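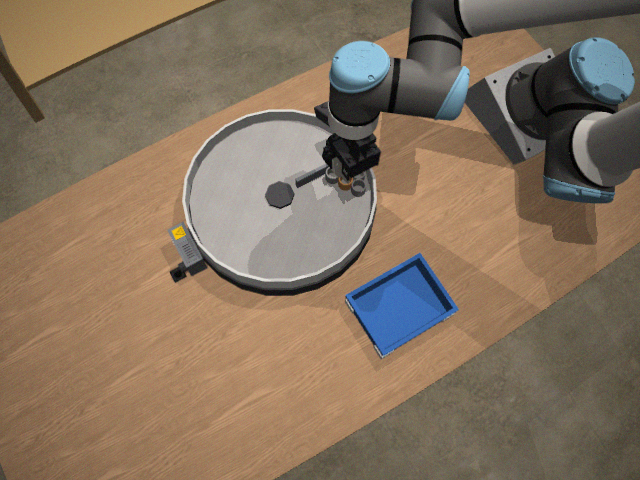

The simulated bench, with the gripper down over the rings

I've been promising an update on the sorting project since we moved the whole thing into simulation, and my sister-in-law Yvette has asked me twice now what I do all evening, so I'd better get on with it.

The job sounds like nothing at all. Small parts sit in a round tray, the arm picks them up one by one, and they go into the blue bin. I drive the arm from my desk with a hand controller, and every run I make gets saved so the robot can learn from it later. Wayne Melnyk set up the controls for me (thank you, Wayne!) and warned me that my first week would be embarrassing. It was. I came in too fast, I pinched at the air beside the part, and once I spent 3 whole minutes chasing a single ring.
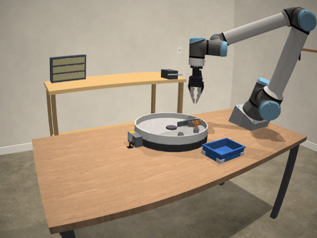

What helped most was learning to stop above the part before going down. I used to swoop in from the side, the way you'd grab a cookie off a plate, and Wayne said the robot would pick up that habit right along with everything else. So now I hover, line up the fingers, take a breath and lower straight down — it feels terribly slow, but my runs look so much calmer when I play them back.

I have 190 saved runs as of tonight, and I threw out 93 others that I couldn't bear to teach to anybody, robot or person. Nathalie Sutherland wants me to keep a few of the clumsy ones where I recover from a bad approach, and I'm coming around to her way of thinking. I'll go back through the discards this weekend with a big pot of coffee and see which ones are worth saving.

Posted 05/10/2022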